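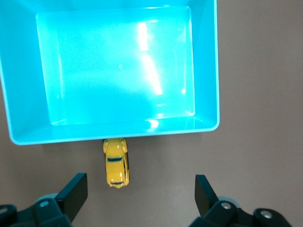
Wrist cam view: yellow car, turquoise bin, fingers wide open.

Two weeks with the Skitton arm kit

Posted Sunday, February 15, 2026

So I finally caved and bought the Skitton. If you've been reading for a while you know I've been circling desktop robot arms since last May, opening tabs, closing tabs, talking myself out of it over the price. The full kit with the wrist camera came to $434 shipped, and then I had no excuse left (well, one excuse, but the kitchen faucet can drip a little longer).

I got mine through Idstead, the little online shop I also used for the plotter. The box was well packed, every bag of screws had a label, and the printed manual lays flat when you open it, a small thing that made me very happy. Assembly took me 3 evenings. The manual says one. I'd like to meet the person who did it in one! The base and shoulder go together fast, but the cable routing through the elbow is fussy, and I had to undo it once after pinching the camera lead under a cover plate.

The gripper is the part I like best. It's a parallel type with two flat black fingers, and the finger pads are held on with screws you can get at with the driver in the box. It opens really wide, too. With a toy car parked in the middle there's plenty of bare table on both sides, so you don't have to be perfect about lining things up. For a beginner like me that's huge.

The job I picked to learn on is about as simple as they come: pick up the car, put it in the bin. I wanted something small with a curved shape, and that yellow car, the beetle-looking one, has been sitting in a drawer forever. It's die-cast, so it has a bit of weight to it, and those rounded fenders mean you really want the fingers on the flat part of the sides. I start it right up against the edge of the bin, nose in, so the arm doesn't have far to travel. Lift, forward, let go, done. In theory.

You drive the arm with a handheld controller while the software (it's called Hodum, and it's a free download) saves the camera picture and the joint positions together. Then you train on your saved runs and let the arm have a go. I've recorded 223 runs so far. The early ones are awful, lots of me bumping the rim and saying things I won't type. By the second weekend I'd gotten smooth enough that I could do it while listening to a ball game.

One tip if you get one of these: watch your lighting. A shiny plastic bin under an overhead light gives you a long white streak right across the floor, and from the wrist camera it's the brightest thing in view. I don't know yet how much the training cares. I'm planning to do a batch with the ceiling light off and a desk lamp to the side, and I'll compare. A dull table helps a lot, though. My taupe one barely reflects a thing and the car pops right out against it.

Stuff I don't love. The controller cable is too short, so I sit hunched over like I'm defusing something. Hodum forgets my camera settings when I quit, every single time. The wrist joint has a whine at low speed that sent the dog out of the room. And the replacement finger pads are only sold in packs with other parts I don't need, which feels a little cheeky at this price.

Support has been good. I wrote to Skitton with a question about the zero position for the wrist and got a real reply the next day, with a link to a newer setup page that should have been in the box.

Would I buy it again? Yeah, I would. I did look hard at the Samir kit before ordering, and it's cheaper, but the camera is extra and you have to make your own mount for it. If you've got a 3D printer and patience, go look at that one. I have neither, and I wanted to be picking things up by the weekend.

Next up is the lamp test, and after that I want to try starting the car at an angle to the bin. If anyone has found a longer controller cable that fits, please leave a comment with the part number!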